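## 4. Fitting the Roltport shelf scale

Read this section through before you switch the scale on. It applies to both the bench and the shelf model.
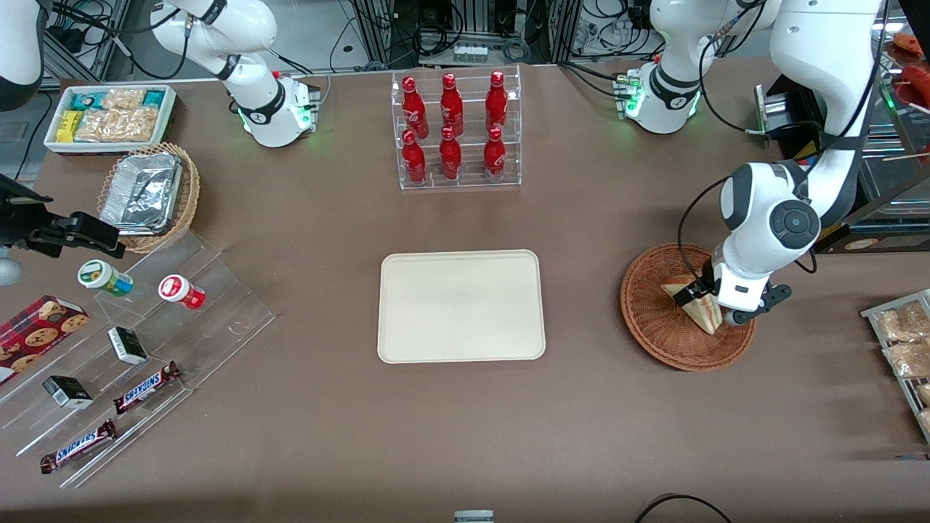 The scale is supplied with four feet, a mains adapter and a clip-on display. Keep the transit card; you will need it if the scale is moved to another site.

### 4.1 Placing and levelling

1. Choose a flat, firm surface away from fans, open doors and direct sun.
2. Pull out the transit card from under the weighing plate.
3. Screw in the feet until they stop, then back each one off by 2 turns.
4. Look at the bubble on the rear edge. Turn the feet until it sits inside the ring.
5. Tighten the lock nuts by hand.

**Caution:** Do not lift the scale by the weighing plate. The load cell can be bent, and this damage is not covered by the guarantee.

### 4.2 First switch-on

1. Plug in the adapter and hold **ON** until the display lights.
2. Leave the scale to warm up for 15 minutes with nothing on the plate.
3. Press **ZERO**. The display should read 0.
4. Put your container on the plate and press **TARE**.

Note: the tare value is lost when the power is cut. To store it, hold **TARE** until the display beeps, then pick a memory slot from 1 to 13.

### 4.3 If the reading drifts

- Check that no cable or packaging touches the plate.
- Repeat 4.1, step 4.
- Zero the scale again.

If Error 2 is shown, the plate is overloaded. Remove the load at once and switch off. Should the error return with an empty plate, contact the service desk at Brokotov and ask for Lautaro Vergara, quoting the serial number on the underside.

Calibration is covered in section 5.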